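Home Articles Workbench Opinion About Contact

We use cookies to remember your settings. Accept Manage

February, by Aniela Nowakowski

Wash the fingers first

I love gripper maintenance. I know how that sounds! People come to our workshop in Condgate wanting to talk about policies and training runs, and I'm over in the corner with a toothbrush and a bowl of soapy water, cleaning the ribs on a pair of soft fingers, perfectly happy.

My opinion, and I'll defend it against anyone, is that a hand-held gripper deserves the same daily care as a big arm in a factory cell. It gets less. An arm has a logbook and a service date. A hand-held tool gets put down on the nearest table and picked up the next morning by someone in a hurry.

The ribs are where I start. Soft fingers work by bending around whatever they squeeze, and a film of dust or hand cream changes how they hold smooth plastic. Then the plates the fingers are mounted on. I put a driver on every screw, a light touch, and stop when it stops (overtightening a printed plate is a great way to spend your afternoon printing another). Then the lens, with a clean cloth, one that hasn't been anywhere near the fingers.

After that comes my favorite part, the bottle test. Close on a plain drink bottle at the label, lift, tilt, hold, set it down. We do 3 of those before any recording, and if one slips, the fingers come off and get washed again. I went back through our Unulcombe notes and found 74 sessions where the test had been skipped. Reading those was a sad evening, with remark after remark about drifting grasps and crooked fingers.

I also swap fingers at 500 grasps, worn or not. Bogumił thinks this is wasteful, and we've been arguing about it happily since the fall. A fresh pair bends so evenly, though, and you can feel the difference in your wrist!

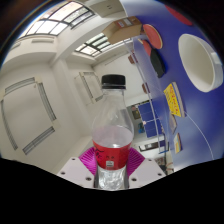

Krystyna Malinowski wrote in to say that she would keep the bottle test and drop the fixed swap. Her last pair went well past 500 and still closed evenly, and she would sooner mark a date on each finger and watch for small tears at the root of the ribs.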